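3.2 Household sorting and the decision to keep

Participants were recruited through two tenant associations in Sultville and one in Damton. Of the 218 households that returned the first questionnaire in May, 20 agreed to a home visit. Each visit covered one room chosen by the resident and ended with a short interview. Interviews were carried out by Golob and Mabuza and coded separately by Fraser, using the scheme set out by Todorova in the earlier Kurnholm study.

The coding scheme treats an object as "held" when the resident has no present use for it and no plan to pass it on. Small textile goods and soft toys made up the largest share of held objects in both towns. They take up little space, they are seldom worth selling, and they are often stored together in one open container, where residents see them daily without having to decide on them.

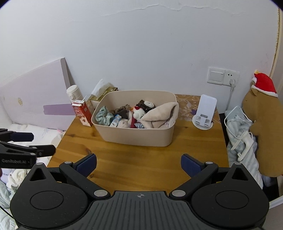

Figure 4. Mixed soft goods in an open storage bin, including a white plush toy and several pieces of fabric.

Residents gave different accounts of how such containers came to be filled. The most common was a gradual one: an item was put down during cleaning and others joined it over time. A second group described a single event, usually a move or the departure of a grown child, after which the contents were left as they were. Only the second group could say with confidence what the container held. Several residents in the first group asked to change their answers after looking through it.

Across all visits, 894 held objects were recorded. The coders disagreed on 12 of these, most of them hair accessories and unopened small packages, which may be in use, in reserve, or forgotten.

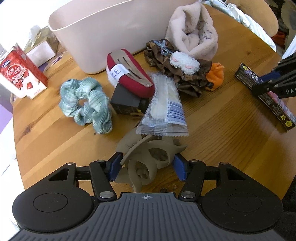 Disagreements were settled by returning to the interview transcript. Where the resident had named an occasion on which the object would be used, it was coded as "in reserve"; where no occasion was named, it was coded as "held." Panyasiri has argued that this rule favors talkative respondents, and we accept that it may overstate the number of held objects in homes where the interview was short. The rule was kept so that the results could be compared with those from Kurnholm.

Differences between the two towns are taken up in Section 3.3, together with the effect of storage space on the length of time that objects were held.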